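Grimby should let its players fly whatever flag they want

Orysia Harasym

28th December

Grimby won the county cup in August, beating Plullwood by a goal in front of 3,423 people, the biggest crowd either club has drawn in years. Most of the talk since then has been about what happened after the whistle. Two of the Grimby players walked a lap of the field with the flag of the country their parents came from. A third had a regional flag tied around his waist. By the next morning the club had a pile of angry emails, and by the end of the week it had a draft rule.

The rule is short. It says players may carry only the club flag or the national flag on the field of play before, during and after a match. The board votes on it next month. I think the board should drop it.

I have held a season ticket for long enough to remember when the crowd was 361 on a good afternoon and the club shared its showers with the bowling green. In those days a player could have waved a tablecloth and no one would have written in. The people who complain now say the club has grown and has to look after its name. I agree that it has grown. I don't see how a flag hurts it.

The main argument for the rule is that a football field is no place for politics. It sounds fair until you ask who decides what counts. The national flag is allowed under the draft. So is the armband the league sends out every fall. Both of those say something. The board has simply decided that it likes what they say.

The second argument is about trouble in the stands. Plullwood fans did boo when the flags came out, and a few threw cups. I was sitting near them. They had also booed the referee, the stadium announcer and their own goalkeeper. There were no arrests that day. If the board is worried about cups, it can sell drinks in something softer.

There is also the money. Desjardins, the building supply firm that has its name on the east stand, is said to be uneasy. I asked the firm and got a polite two-line reply saying it had no position. Maybe it has one in private. A sponsor is free to leave, and a club is free to look for another one. The draft rule comes with a fine of 500 for a first offense and 1,000 for a second, and most of these players are part-time. One of the two who carried the flag lays tile during the week. That fine would take a large bite out of his month.

What the two men did took less than five minutes. They were happy and they wanted to share it with their families, who were behind the north goal. One of the grandmothers had never been to a match before. I don't believe anyone in that section thought less of Grimby because of it.

What other clubs do

Plilloteo had the same fight four seasons ago and wrote a rule much like ours. It was dropped after a year. The referees would not enforce it, and the stewards did not know which flags were on the list. 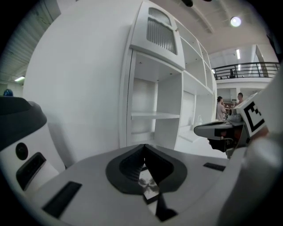 What the board could do instead

The league already bans insults and threats, on cloth or anything else. Grimby can point to that rule and leave it there. If the board wants something of its own, it could ask that the trophy photo be taken with the club flag in front, and let the players do as they please after that.

It could also talk to the players. As far as I can find out, no one from the board has sat down with any of the three. They heard about the draft the way I did, from the notice by the ticket window.

Comments on the draft are open until the vote. Send them to the club office in writing, with your seat number if you have one.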